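Putting together a rod and connector rack (shoe rack, shelf, whatever yours is)

Posted December 25, 2021

Quick one, got asked about this twice already so writing it down. These are the flat-pack racks with thin metal rods, black plastic corners and clear side sheets. Mine came from Iltow, the Gultetti ones go together the same way as far as I can tell. The leaflet has drawings and no words. Good luck with the drawings.

What you need

The kit. A rubber mallet, or a hammer with a folded towel over the plastic. A table, not carpet, you want a flat surface or the whole thing ends up twisted. Dish soap, a drop. Time: 20 minutes if you sort first, way more if you don't.

Before you start

Dump everything out and sort the rods by length. There are two lengths and they look the same until you hold them side by side. Long ones are for width, short for depth and uprights. Corners come in different shapes too. Elbows, flat caps, the bigger wedge ones. Put them in separate piles.

Check the rod ends for burrs. If one is rough, few strokes with sandpaper. Peel the film off the clear sheets LAST, they scratch if you breathe on them.

Step 1. Make the base

Lay four rods out in a rectangle on the table. Push a corner on each joint by hand, just enough to hold. Don't hammer yet. Check that the open sockets all point up, if one points sideways pull it off and turn it now. You will not get it off later.

Now measure corner to corner both ways. Same number, you're square. Different, nudge it untill they match.

Step 2. First upright and side sheet

Pick one corner and stand a rod in it. Slide the clip onto the rod before you cap the top, it doesn't go on after without a fight. Then bring the clear sheet in next to the upright and let the clip take it. Keep the base flat on the table the whole time, one hand on it if it wants to lift.
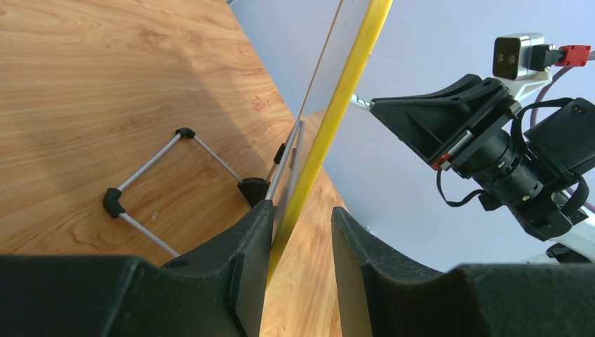
Step 3. The other uprights

Same again for the rest. Go around in order, don't jump corners. If a rod won't seat, smear of dish soap on the end, twist while you push. Still stuck, check you haven't got a long one by mistake.

Sheets should sit in with a bit of wiggle. If a sheet is bowing, one of the uprights isn't all the way down.

Step 4. Top layer

Make the top rectangle flat on the table like the base, then drop it on the uprights all at once. Get one corner started, then the one diagonal from it, then the other two. Much easier with a second person. Wichai Phromma did the holding for mine and we had it on in one go, the time before that I was alone and it took me half the evening.

Tap each corner down with the mallet. Small taps, keep moving around. One big whack will split the plastic. Ask me how I know. Junside sells spare corners in bags, by the way, but check the rod diameter first becuase theirs are sized different from the Fodor ones.

Step 5. Check it

Push on the top from the side. A little sway is normal with these. If it leans and stays leaning, a corner is not seated, go round again with the mallet. Then peel the film and wipe the sheets with a soft cloth. No glass cleaner, it clouds some plastics.

Heavy stuff on the bottom. Shoes fine, books not really.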